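4. The Work of Sorting

4.1 Who files the complaint

The complaints desk at Prurnham opens at ten and closes when the pens run out. We spent a September there, on a bench fixed to the floor, reading the forms that people fill in when they believe an officer has treated them badly. The form runs to nine pages. The first asks for the complainant's address, and a complainant without one is sent to a second window, where the clerk asks for the address again.

It would be easy to treat this as incompetence, and several of our colleagues have. We think the form works well. Its job is to turn a grievance (which is loud, has a temper and may bring its cousins) into a case, which has a number and can be put on a shelf. Shimada makes the same point about tenancy tribunals when he writes of "the quieting effect of the second page." By the fifth page most people at Prurnham had stopped being angry at the officer and were angry at the form, and the department has no procedure for complaints about the form.

Of the 921 complaints we were allowed to read, 449 had been closed under the heading "no further category." We asked what the heading meant. We were told it was used when none of the other headings applied, and that the other headings were under review.

4.2 From the shelf to the system

Prurnham retired its paper shelf in favor of a case-handling system sold by Jullimex, a firm that had until then done most of its business in parking permits. The sales material promised "neutral triage." A complaint comes in, the software reads it, and the complaint goes to a queue: conduct, property, language, or other. Girnley, across the river, bought the same system a year later and got the same queues, along with Prurnham's letterhead, which had been left in the templates.
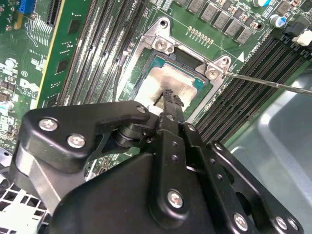 Figure 3. Processor seated in its socket on a server board.

Triage at Prurnham is spoken of in the passive voice. Complaints "are routed." Officers "are flagged," or more often are not. When we asked a sergeant who had decided that a broken wrist belonged under property, he said that the system had, and pointed at the ceiling, the servers being upstairs. We find the ceiling a poor witness. The hardware in Figure 3 is a slab of shiny metal seated in a socket frame beside two star-drive screws, and a part of this kind has no views on wrists. Somebody wrote the list of words that sends a form to one queue or another, and somebody at the department signed off on it. We have seen the list. "Wrist" is on it, next to "watch."

Vörös calls this arrangement "laundering by appliance," and we borrow the phrase with thanks, though our reading differs from hers in one respect. She holds that the machine hides the judgment of the police. In our material the judgment was never well hidden. The old clerk at the second window sorted people by their shoes and would tell you so. The system has the clerk's habits and better manners, and it can keep them up through lunch.

4.3 What order is for

The department's own account is that sorting serves the public, who are entitled to a prompt reply. Replies are indeed prompt. A form of almost 1,000 words can be acknowledged within the hour by a letter of 42, one of which is the complainant's name, usually spelled right. The letter says that the matter has been placed in the appropriate queue. It doesn't say which.

We take the letter at its word. To be placed is what is on offer. The patrol moves a man along from the bank steps to the bus shelter, and the desk moves his account of it from a voice to a page to a queue, and in both cases the officer involved can report that things are now where they belong. Takeshi Shimada, who read a draft of this section, objected that some complaints do succeed. He is correct, and we return to all three of them in section 5.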